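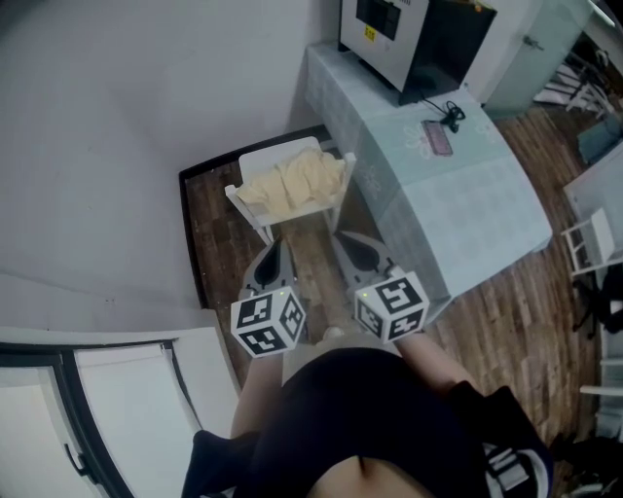

A gripper in each hand, a marker cube on each gripper, and a yellow cloth waiting on the chair.

The Fold Problem

Teaching software to handle a rag takes longer than you would like, and most of the time goes to clocks

By the time Humaira Mirani lets me hold the grippers, she has given me three warnings. Don't squeeze before the lights are green. Don't cross your wrists. Don't, whatever else you do, get creative.

I had been getting creative. Handed a pair of two-fingered claws and a piece of cloth, I had tried to snap the thing in the air like a hotel maid. The cloth went over the back of the chair. On the laptop, a plot of my left hand's position shot off toward what would have been, if you took it at its word, the neighbor's roof.

"The tracker lost you," Mirani said. "It does that when people enjoy themselves."

Mirani runs the perception side of Hekeswood, a small company that writes software for robots it mostly doesn't own. Its customers have the arms. What they lack is a way to tell an arm how to pick up a dishcloth, and Hekeswood's answer is to have people do it first, by hand, with grippers shaped like the ones the arm will use. The recordings train a policy, the policy drives the arm, and the arm, on a good day, picks up the dishcloth.

The good days depend on a program called Jedum, whose whole job is to say where each hand was at each instant. It does this by finding the black-and-white patterns on the cubes. A pattern seen from one side gives you a position and an angle. A pattern seen at a bad slant gives you two angles, both plausible, and for years the software's habit was to pick one and then change its mind. In the recordings this looked like a person whose hand flipped over and back between one frame and the next. The policy, being a good student, learned to twitch.

The cure was dull and took until February. Jedum now looks at every face of the cube it can see, solves for all of them together, and refuses any answer that would require a human wrist to spin like a drill bit. When it can't decide, it says so, and that stretch of the recording is marked as a gap.

"People hate the gaps," Mirani said. "They want a nice smooth line. I can draw them a nice smooth line. It'll be wrong, but it'll be smooth."

The person who hates the gaps most is Nneka Olatunji, who sits at the next desk and trains the policies. She and Mirani have been arguing about this for as long as either can remember, with the good cheer of people who expect to go on arguing until one of them retires. Olatunji's set of cloth recordings started at 2,000. After Jedum's stricter rules went through it, 1,038 were left.

"She ate my data," Olatunji told me.

"I ate your garbage," Mirani said, without turning around.

The smaller set trained the better policy, a result Olatunji reports in the tone of someone reading out a parking ticket.

Then there are the clocks. The hand positions come in on one schedule, the video on another, and the opening and closing of the fingers on a third. If the fingers are logged even a little late, the policy learns to close on the place where the cloth used to be. A hard object forgives this, more or less. Cloth doesn't. It slides, it bunches, and it never lies the same way twice, so there is no memorized motion to fall back on.

Hekeswood has a tool for lining everything up, called Jaber, and I was shown it with some pride. It is a window with five gray tracks in it. You drag them. At the start of each session the operator taps the two grippers together, and Jaber hunts for the tap in every track and slides them until the taps agree. Film crews have been doing the same with a clapperboard for about a century, which Mirani concedes, though she'd like it noted that clapperboards don't drift.

The last piece, Fatari, is the planner, and it is the one customers ask about because it is the one that moves the arm. It takes what the policy wants and checks whether the arm can do it without putting an elbow through a shelf. Often the answer is no. Human shoulders are generous things, and people reach for a chair seat in ways that a bolted-down arm can't copy. Fatari's log files are full of polite refusals. I read several pages of them and came away feeling that I had been turned down for a mortgage.

I asked whether the recordings could be made somewhere tidier, with a bare bench and a curtain. Olatunji looked pained. They tried that early on, she said, and got a policy that was superb at bare benches. Now the furniture stays, and so do the tablecloths.

My own session ran two minutes. I folded the cloth in half, then in half again, with the tongue-out concentration of a child at a claw machine. Jedum found four gaps. Mirani scrolled through them and kept the rest, and Olatunji asked if I could come back and do it left-handed.

June 2024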